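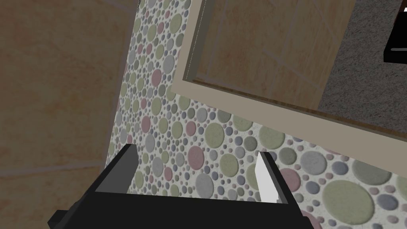
About Tener Yarns

Hello, and thanks for clicking on the page that most people skip! I'm the person who dyes the wool, winds the wool, posts the wool and answers your emails about the wool, so if you've ever had a reply from us at five in the morning, that was me with the first pans on. There are two of us in the business now (the other half does the books, the website and the heavy lifting) but the "I" on this page is the one with the blue fingernails.

We're a small hand-dyeing company in Hodusden. We buy undyed yarn, mostly British, and colour it in small batches for knitters, crocheters, weavers and the odd person making a doll's wig. We sell online, at a handful of wool fairs, and through a few shops kind enough to give us a shelf.

How it started

I learned to knit as a child and was dreadful at it. Everything came out as a triangle. I gave up until my late twenties, when I had a long commute and wanted something to do with my hands, and a woman on the train showed me how to fix a dropped stitch with a hairgrip. By the end of that winter I had three scarves and a cardigan with one sleeve longer than the other, which I still wear in the garden.

The dyeing came later. I wanted a particular green, the green of the inside of a broad bean pod, and I couldn't find it in any shop. So I bought a cone of cream wool and some food colouring and had a go in a saucepan. It was not the green. It was a sort of swimming pool colour with brown bits in it, and half the wool had felted into a rope, but I was hooked. I did it again the next night, and the next, and by April every radiator in the house had a skein on it.

Friends started asking for some. Then friends of friends. I took a box to a craft market with a hand-lettered sign and a biscuit tin for the money, and came home with an empty box and a sore throat from talking. That was the moment we thought, right, perhaps this is a thing.

Where the wool comes from

Most of our base yarn is spun for us by Shevchuk, a small mill that was very patient with me when I rang up knowing next to nothing. I asked for "something soft but not too soft". They sent samples. I asked for something a bit less soft. They sent more samples. We got there in the end and the result is Zelik, our four-ply, which is still the yarn I'd hand to anybody starting out with us. It has a bit of bounce, it doesn't split when you look at it funny, and it takes dye beautifully.

Our first proper order from them came to 1084 skeins, and I'll admit I cried a little when the pallet was dropped at the end of the drive in the drizzle. We carried it all in by hand. Last year we dyed and sold 2860 skeins, which I know is a small number to a big company but feels enormous to anyone who has to tie the figure-of-eight ties on each one.

We also keep a double knitting weight and a chunky, and from time to time there's a laceweight when I'm feeling brave. I'm not quick at laceweight. It tangles if you breathe near it. 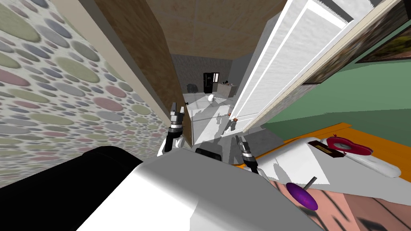

How I choose the colours

There are 53 shades in the regular range and I've argued with myself over every one. People often ask whether I have a system and I wish I did, it would make me sound far more professional. Mostly I collect things: paint cards, seed packets, the lids of tins, a photo of a puddle. I pay a lot of attention to walls too. The wallpaper with the overlapping ovals is a case in point, all that muted green and mauve and pink with the grey and lavender coming in between, on a pale speckled background. If you put those five on a plate for me as skeins I'd say they were too many soft colours together and the blanket would turn to porridge. Laid over one another like that, with a pale ground to let them breathe, they'd be lovely. So my advice when someone writes in with a basket full of quiet shades is to add a cream with flecks in it and see what happens before you throw in a navy to "lift" it.

I do test everything as knitted fabric before it goes in the range. A skein is a terrible liar. You can have the prettiest twist of pink and rust in your hand and it'll knit up like a rash. I make a square, wash it, leave it on the windowsill for a fortnight and then look at it again first thing in the morning before I've had tea and become generous.

Some shades have been with us since the biscuit tin days. Bean Pod is one (I got it in the end, on something like my ninetieth try). Wet Slate and Rhubarb Crumble are the best sellers. Old Envelope hardly sells at all, but I love it, and those who buy it tend to buy a jumper's worth at a time, so it's staying.

Batches, and why yours might not match

We dye in small lots, in wide shallow pans, and each lot will be a touch different from the last. The water changes with the seasons, the wool itself changes from one clip to another, and I'm a person and not a measuring jug. If you're making something big, please buy all you need in one go and tell us in the order notes that it's for one garment. I'll pull the skeins from the same lot wherever I can, and if I can't I'll write and tell you before anything is posted.

Even within a lot, I'd alternate skeins every two rows for anything that goes across your front. I know it's a faff. I know you've got ends everywhere. But I've had too many sad emails with a photo of a stripe across the bust, and it breaks my heart every time.

A few of you have asked if we'd do a solid, dead even colour with no variation. We've tried, and I can get near it, but there are bigger dyers with proper machinery who do it far better and cheaper, and I'm happy to point you to them.
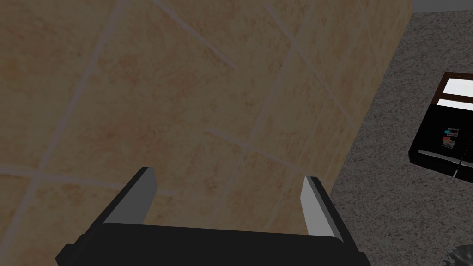 What we do well, I think, is the gentle kind of variation, where a colour moves a little along the strand so that a plain stocking stitch has some life in it. I add the dye in stages, and lift the skeins out and turn them over between times. The reds need longer than the blues. Anything with turquoise in it is a diva and has to be left alone in the pan overnight with the lid on.

Everything gets rinsed until the water runs clear, but strong reds and deep blues may still give up a bit of colour in their first wash. Use cool water and a splash of vinegar, and don't put them in with your pale bits. If a skein keeps bleeding after three washes, send it back to us and we'll sort you out with another one.

Workshops

We teach a beginners' dyeing day several times a year, for small groups, with lunch. You don't need to be able to knit! We've had potters, a retired bus driver, two sisters who wanted matching shawls and then chose completely different colours, and a very serious teenager who made the best purple I've ever seen and wouldn't tell me how.

Wear old clothes and shoes you don't mind about. We provide gloves, aprons and the yarn, and you go home with three skeins of your own, usually still damp, so bring a carrier bag. Doors open at half past nine and we like to have the first pans on by ten. I do talk a lot. Please interrupt me.

We also run a knitting evening once a month through the winter, which is free and has no teaching in it at all, unless somebody has got their heel in a twist, in which case six people will teach them at once. 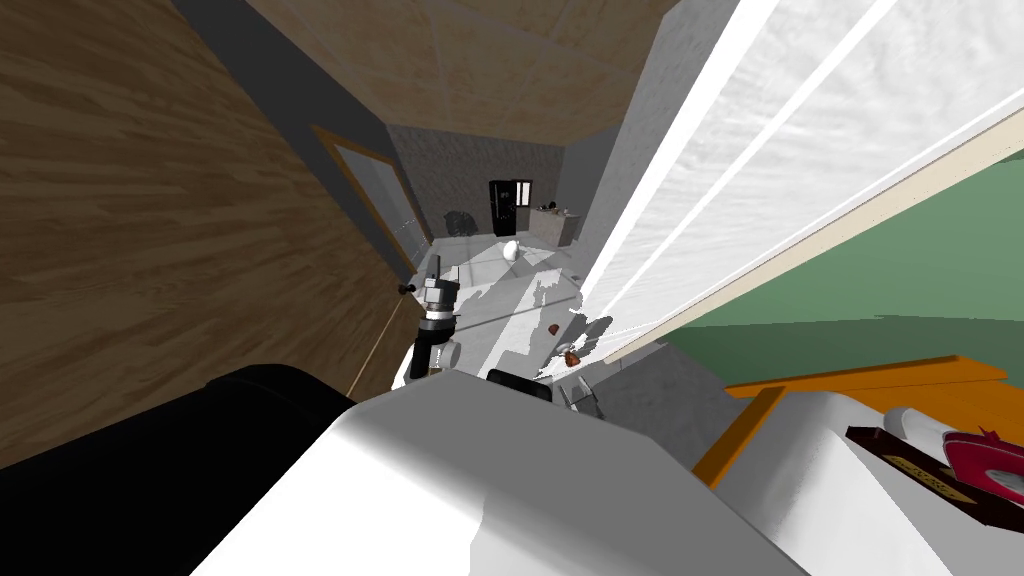 Groups of up to eight can book a day to themselves, and that's become a favourite for birthdays and for guilds on an outing. Drop us a line with a few dates that would suit and what you'd all like to try. We can do soups and a veggie bake for lunch, and please let us know early if anyone can't eat something.

The slightly duller bits

Orders go out twice a week. If you need something in a hurry, say so in the notes and I'll do my best, though I can't make wool dry any faster than it wants to. We post in paper bags with a paper tape, and we'll reuse a box if we've got one the right size, so don't be alarmed if your sock yarn turns up in something that once held tea.

Unwound skeins can come back within a month for a refund or a swap. Once you've wound them into a ball I can't resell them, but get in touch anyway if there's a problem, a knot or a thin spot or a colour that's nothing like what you saw on your screen. Screens are awful for greens in particular. I can post you a snippet of any shade for the price of a stamp.

If you've a shop and you'd like to stock Zelik, there's a trade form on the contact page. We take on new shops slowly, usually after the spring fairs when I can see what's left on the shelves.

And do send pictures of what you make. I print them out and pin them up over the sink, wonky ones included, and the cardigan with the long sleeve would be glad of the company.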